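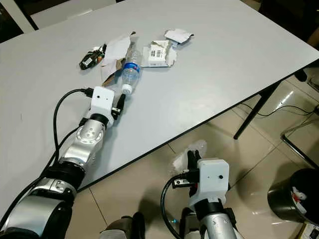
Bottle, paper, cardboard and a snack wrapper on a white table.

Jobs > Cleaning and Facilities > Part-time

Print this page | E-mail this job to a friend

Table Clearing and Sorting Assistants, Prarkinik Hall

Ketex is hiring 13 part-time assistants to clear tables and sort the trash at Prarkinik Hall, starting in September. The hall is used for training courses, trade days and evening classes. People eat and unpack things at the tables, and they leave behind bottles, wrappers, boxes and paper. The job is to get the tables clear and wiped before the next group comes in, and to put what comes off them in the right bins.

Shifts are five hours. Most run from early afternoon into the evening. You would normally be given three or four shifts a week, and the schedule is posted two weeks ahead on the board by the supply room. Tell us on your application if there are hours you can't work. We do try to fit around school and second jobs, but we can't promise it for the trade days, when everyone is needed.

What you will do

Clear everything off the tables and sort it as you go. Drink bottles are emptied in the sink, capped and put in the blue bin. Clean paper and cardboard go together in the brown bin, with boxes flattened first. Snack wrappers, used tissues and anything with food on it go in the gray bin. Wipe the tops and the front edges, then sweep under and between the tables. Bins go out to the yard at the end of the shift and new liners go in.

Packaging takes longer than it looks. A box may have a plastic tray glued inside it, or a bag may have paper and something solid in it together. Open it and separate the parts. If you can't get them apart in a few seconds, use the gray bin and move on to the next table.
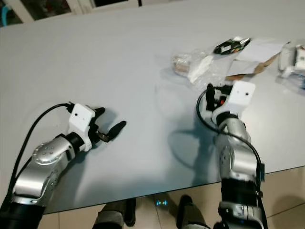 Plastic bag, small packet, and a sheet of paper over cardboard.

Anything that could belong to someone is not trash. Tools, parts, keys, glasses, chargers and any kind of device go in the lost property tray with a slip saying which table it was on and when you found it. The same goes for paper with handwriting on it, unless it has been crumpled up. Trarico, who run most of the courses, collect from the tray every morning. Please don't guess about this. Ask the shift lead.

What we are looking for

No experience is needed. You must be 18 or over, able to stand and walk for most of a shift, and able to lift a full bag of paper into a waist-high container. You should be able to read the bin signs and fill out a slip in English. Being on time matters to us more than being fast. New people usually need a week or so before the sorting becomes automatic, and you will be paired with someone during that week.

If you have worked in a cafeteria, a warehouse or a recycling center, please say so. We also need two people who are willing to act as shift lead, and there is a small hourly supplement for that.

Pay and conditions

Pay is by the hour, every two weeks, and the training shifts are paid at the full rate. There is a 20-minute paid break in each shift. The Tai bus stops outside the main entrance and staff can use the rear parking lot free of charge after 2 p.m. Aprons and gloves are supplied. You need your own closed shoes with a sole that grips, as the hall has a tile floor. Lockers are shared between two people.

How to apply

Pick up a form at the Ketex front desk or write us a short letter with your name, phone number, the hours you can work and one person we can call about you. A resume is fine but we don't ask for one. Send or hand it to Abilio Marín, Hall Services, Ketex. Applications are open through the end of July 2005. We will phone everyone we want to meet, and the interview takes 15 minutes and includes a walk through the hall.

Applications from people who worked for us last year are welcome, but please fill out a new form. We no longer have the old ones.

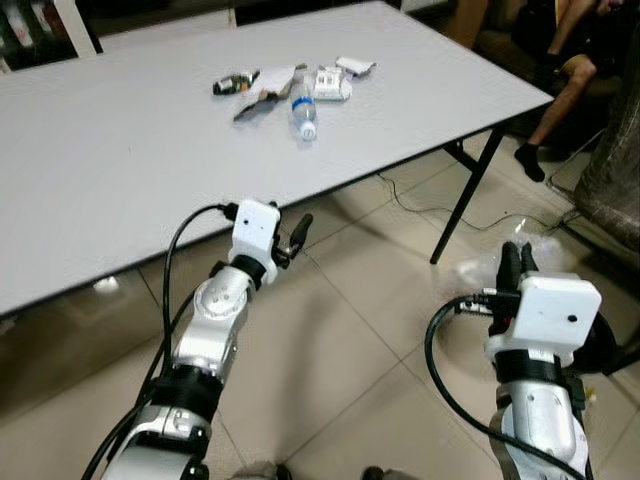
Can I work only on the trade days?

We have a separate list for trade days. Write "trade days only" at the top of your form and leave the weekly hours blank. Those shifts are eight hours with two breaks, and you would still need to come in for one training shift first.

Ref. HS-34

Print this page | E-mail this job to a friend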